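Ticket 510 — Right hand stops short when closing on small bottles
Cell: Brimbridge bench cell 2
Status: Closed
Opened: 2 March 2020
Hand supplier: Grisemetti
Priority: Normal

Reported fault
The right hand reaches the bottle, opens as it should, then stops part way through the close. The controller logs code 11 (finger position not reached) and the arm waits for a reset. It happens on the small bottles with the green caps. The larger Bouazza jars run without trouble.

First checks
Power cycled the hand and the controller. Fault came back on the first attempt.
Swapped to the spare data cable. No change.
Ran the open and close routine with nothing in the grip. The thumb closed fully. The second finger lagged behind the others and stopped early.
Moved the second finger by hand with the drive off. It felt free all the way, so a mechanical jam looks unlikely.

Settings
Compared the stored values with the commissioning sheet. Closing force was correct. The closed position for the second finger was stored as 235 and the sheet has 510 — someone had loaded the file for the old hand after the July service. With that value the finger thinks it has arrived well before it touches anything, and the position check then fails against the target in the grip program.

Loaded the correct file from the Proltton share and saved it to the hand. Please note that saving on the controller alone is not enough. The hand keeps its own copy and goes back to it at the next start.

Recalibration
1. Clear the space around the fingers and send the hand to full open.
2. Run the finger zero routine. Wait for the ready message before touching anything.
3. Close and open the empty hand twice, and check that no code is logged.
4. Put one bottle on the table, cap on, and bring the hand in at slow speed with the fingers open. Stop before the close. The thumb should be on one side of the bottle and the fingers on the other, with a gap left on the finger side.

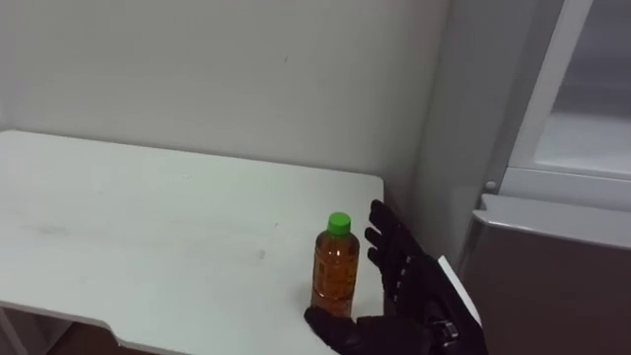
5. Start the close at slow speed with one hand on the stop button. If the bottle tips or slides, stop and redo the approach point before changing any force value.
6. Repeat at normal speed, then restart the controller and repeat once more.

Result
All steps done. Code 11 did not come back, including after the restart. Cell handed back to the day shift.

Still to do
Remove the old hand file from the share, or at least rename it. The two names differ by one character and this will happen again. Raised as a separate ticket.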